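Robot Learning Lab, Session 7: Gathering Your Demonstrations
Handout, 11 March 2021

Hi all! Last session was all theory, so today we get our hands on the Hullar bench (well, the robot's hands) and start building a set of examples for the learner. Each pair owes me 100 demonstrations by May, which sounds awful but goes quicker than you'd think once you find a rhythm.
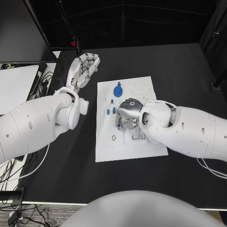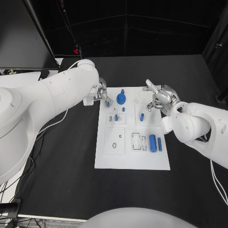 Two moments at the task board.

So what counts as one demonstration? I start recording with both arms clear of the board, do one subtask, back off, and stop. If you fumble a peg and then recover, keep it! I love those. A learner that has only ever seen perfect grasps has no idea what to do after a bad one.

Please do move the parts between runs. Last year one group left everything in the same spot for a whole afternoon, and their policy learned to reach for that spot whether there was a part in it or not (I felt bad for them, but it made a great slide).

Label as you go, too. Subtask name, which arm led, and a score from 0 to 2, where 2 means the part ended up where it belongs. Don't save the labeling for the evening, I've tried it and you will not remember run 9.

Files go in the Prinilura folder under your pair's name. The Bedby reading is optional this time, but do skim the Catterall notes on uneven data before next week.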